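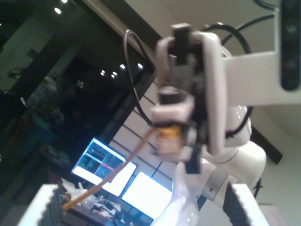
White arm with a small gold-and-orange piece in its gripper

Re: best caulk gun for a beginner?

tully_k wrote:
Welcome! I've gone through more caulk guns than I care to admit, and my Bilolik dripless is the one I'd grab in a fire. Did all 4 windows upstairs with it in November and my hand never cramped once (and I have bad thumbs!).

maevehayes wrote:
Kieran, I love you, but I have to disagree. Mine oozed all over my nice new trim. I switched to the Grindari and have been happy as can be, even if it is heavier.

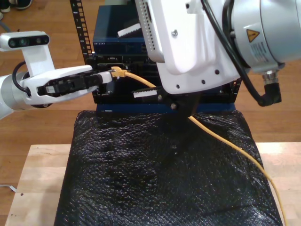

Gripper by the yellow Ethernet cable

tully_k wrote:
Did you push the thumb release when you stopped, Maeve? Mine drips too if I forget.

maevehayes wrote:
Every time! I even bought a second one, so that's two that oozed on me.

porchlight705 wrote:
I'm with Maeve on the Grindari, but cut the tip smaller than you think you should, whichever one you buy.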